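How to set up a mug row for a coffee morning

I started lining my mugs up when we had 19 people through the kitchen one February and every single one of them put a cup down on bare tabletop. A row with a coaster under each mug fixed most of that, and it looks so cheerful that I've kept doing it ever since!

Wipe the table first and let it dry. Then put the coasters down on their own, near the back edge, and shuffle them along until the gaps look even to you. Mixed coasters are fine (mine come from all over - cork, rattan, a scalloped wooden one I'm very fond of).

Now the mugs, one to a coaster, with every handle turned toward the front so people can just reach in and take one. 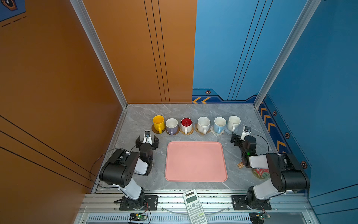 Six mugs on their coasters, with the pink tray in front.

Leave the middle of the table for the tray. I like one with a bit of a rim, as spoons do love to slide off. Sugar and cookies can go on it once the coffee is nearly ready.

If you have more guests than mugs, start a second row on the sideboard - my friend Elsa Ljungberg does hers by color, yellow first, and I may yet copy her.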